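Vomau Refurbishing – Buchanan Shop
Open-Chassis Inspection Checklist, Tower Workstations
Form used at intake and again before heatsink refit

Unit type: tower, full-size board, socketed processor
Job: Verken lot, September
Status at time of check: side panel removed, processor exposed, rear panel brackets in place
Overall result: HOLD – see items 3.4, 4.2 and 6.3

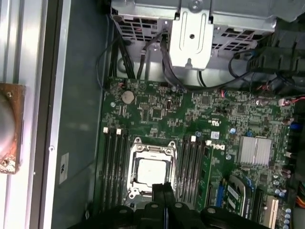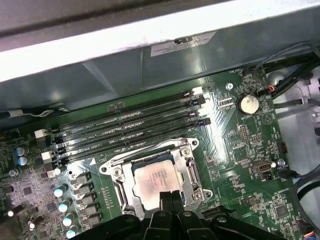
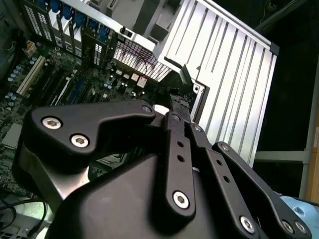

Board and open case, Verken lot. First two: processor socket and memory slots. Third: expansion slots and rear brackets.

How to mark: OK, HOLD, FAIL or N/A. A HOLD needs a comment. A FAIL stops the job until the item is cleared and checked again from the top of its section. Comments go under the item they belong to.

SECTION 1. POWER AND STATIC

1.1 Line cord removed from power supply. OK

1.2 Power button pressed and held after cord removal, to drain the supply. OK
Comment: Held for a count of ten. No fan movement.

1.3 Wrist strap tested and clipped to bare chassis metal. OK
Comment: Clip went on a painted surface the first time and was moved. Painted metal does not count as ground. The strap tester should be used after the clip is placed as well as before.

1.4 Mat grounded, no loose hardware on mat. OK

1.5 Bench light positioned so that the socket can be read without leaning over the case. OK

SECTION 2. CHASSIS AND SHEET METAL

2.1 Cut edges free of burrs along the open side. OK
Comment: Run a folded cloth along the edge, never a bare finger.

2.2 Drive cage seated, ventilation slots clear. OK
Comment: Screw at the top of the cage bracket checked for tightness by hand driver only.

2.3 Rear expansion brackets present, vents not blocked. OK
Comment: Light dust in the perforations, brushed out. Do not use compressed air toward the board at this stage. It pushes dust under the memory latches.

2.4 Interior label present and readable. OK
Comment: The small white label on the inner wall stays on the unit. If it has to come off for cleaning, copy it to the job sheet first.

2.5 Mesh grille undamaged. OK

2.6 Cables clear of sharp edges and fan paths. OK
Comment: The orange wires at the side of the board were tied back after the check. Tie loosely – a tight tie puts load on the connector.

SECTION 3. PROCESSOR AND SOCKET

3.1 Retention frame screws present at corners and seated. OK

3.2 Load plate and lever closed. OK
Comment: Lever not opened at intake. Open only if the processor is to be lifted, and cover the socket at once if it is.

3.3 Board flat under the socket area, no bowing. OK
Comment: Checked with a short straightedge laid beside the frame.

3.4 Heat spreader clean, no residue. HOLD
Comment: Dark smudge on the top surface. It may be old thermal compound or handling residue. Clean with a lint-free wipe and 90 percent isopropyl alcohol, wiping from the center outward, then inspect again under the bench light. Do not scrape. The printed text on the spreader should still be readable afterward. If the mark remains after two wipes, record it and leave it for the senior bench.

3.5 No compound on the frame, lever or surrounding parts. OK

3.6 Heatsink and cooler set aside, contact face covered. OK
Comment: Stored face up with a film cover. Replace the cover if it has been lifted more than once.

SECTION 4. MEMORY

4.1 Slots free of debris, contact pins straight. OK
Comment: Slots next to the socket inspected end to end with a loupe.

4.2 Latches complete and moving freely. HOLD
Comment: Latches are a mix of black and white. Color is not a fault in itself, but it has to be compared against the board manual to confirm that none has been swapped for a part of the wrong depth. One latch was stiff at the last part of its travel. Work it by hand five times and check again. No lubricant.

4.3 Installed modules seated square, latches fully home. OK
Comment: Check both ends. A module can look level from above with one end still high.

4.4 Removed modules bagged and tagged by slot. N/A

SECTION 5. COMPONENTS AND BATTERY

5.1 Capacitors: tops flat, no bulging, no crust at the base. OK
Comment: Check the blue-topped parts near the board edge first, then the silver-topped ones. Use a side light. A slight dome is easy to miss straight on.

5.2 Chokes and small parts intact, no burn marks. OK

5.3 Coin cell seated, holder not cracked. OK
Comment: Replace if below the limit on the battery chart. Plastic tool only. A metal driver can short the cell to the holder.

5.4 Chipset heatsink secure, fins straight. OK
Comment: Press lightly at opposite corners. Any rocking is a FAIL.

5.5 Board screws present and snug. OK

SECTION 6. EXPANSION AND REAR CONNECTORS

6.1 Cards fully seated, bracket tabs engaged. OK

6.2 Open slots clean. OK
Comment: White slot and black slots brushed with an anti-static brush, one direction only.

6.3 Rear connectors straight, shells not loose. HOLD
Comment: One of the blue connectors has slight side play when a cable is fitted. Compare with another unit from the lot before deciding. If play is the same on both, mark OK and note it on the lot sheet.

6.4 Rear switch moves cleanly between positions. OK
Comment: Tested with cord out. Return to off before moving on.

SECTION 7. BEFORE REFIT

7.1 All HOLD items cleared and initialed. OPEN

7.2 Thermal compound in date. OK
Comment: Keduso compound, tube opened this month. Discard an open tube after 24 weeks even if it still flows.

7.3 Heatsink screws tightened in a cross pattern, two passes. OPEN

7.4 Loose screw count matches tray. OPEN
Comment: If the count is short, tip and search the chassis before power is connected. Do not make up the number from the spares drawer.

7.5 First power-on with side panel off and hands clear. OPEN
Comment: Fan should start at once and drop below 2,000 rpm when the unit settles. Let it run 600 seconds before the side panel goes back on.

GENERAL COMMENTS

The board is in fair condition for its age. None of the open items requires a replacement part so far. Item 3.4 should be done first, as the refit depends on it.

The loupe on this bench has a scratched lens and was swapped with the one from the packing table. A new one is on the supply list.

Form stays with the unit. Copy to lot folder when Section 7 is closed.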